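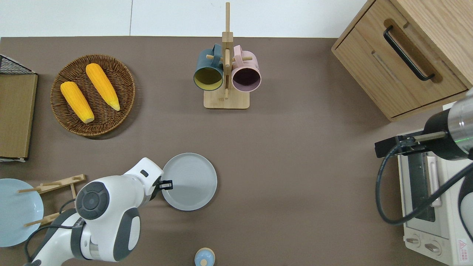
Corn in a woven basket, with mugs on a wooden tree.

The Return of the Shared Kitchen Table

When the Stustside Housing Foundation opened its first common dining room in April, it set aside 275 square feet for a single purpose: residents were to have a place to eat together. The decision was not universally welcomed. Several tenants had asked for additional storage, and the architects at Rollik had drawn plans for it.

Waltraud Auer, director of the foundation, defends the choice. "Our buildings house 1435 people, and many of them take every meal alone," she says. "A storage locker does not change that."

Shared meals were once an ordinary part of apartment life in the district. Older buildings had a ground-floor kitchen, and tenants paid a small monthly fee toward fuel and flour. Most of these rooms were converted to offices or laundries as private kitchens improved.

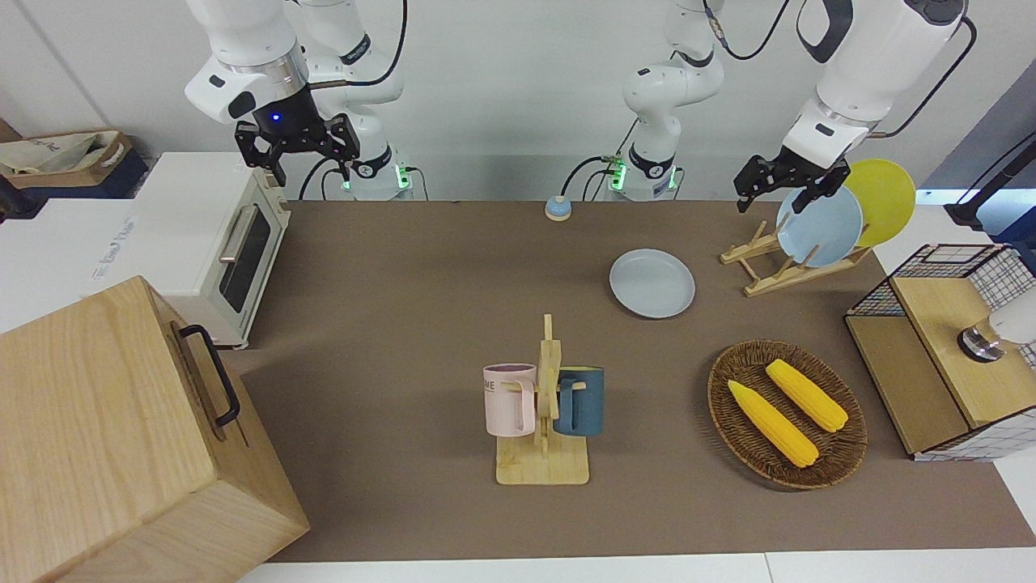

A pale blue plate stands in a rack at the table.

Ottilie Sutter, a historian of domestic life, has collected household account books from the period. Her archive now holds 520 volumes — many of them donated by families clearing out attics. They record what was cooked, who attended and who still owed for the previous week. 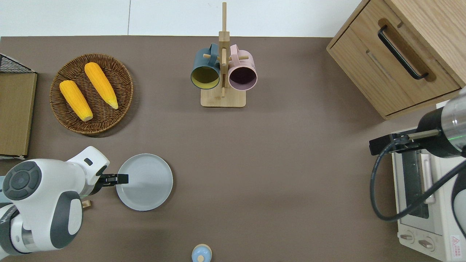

The entries also show how often the arrangements failed. Disputes over cleaning appear on nearly every page, and one kitchen closed for a full winter over a missing kettle. The foundation has adopted written rules and a rotating schedule, and will review both next spring.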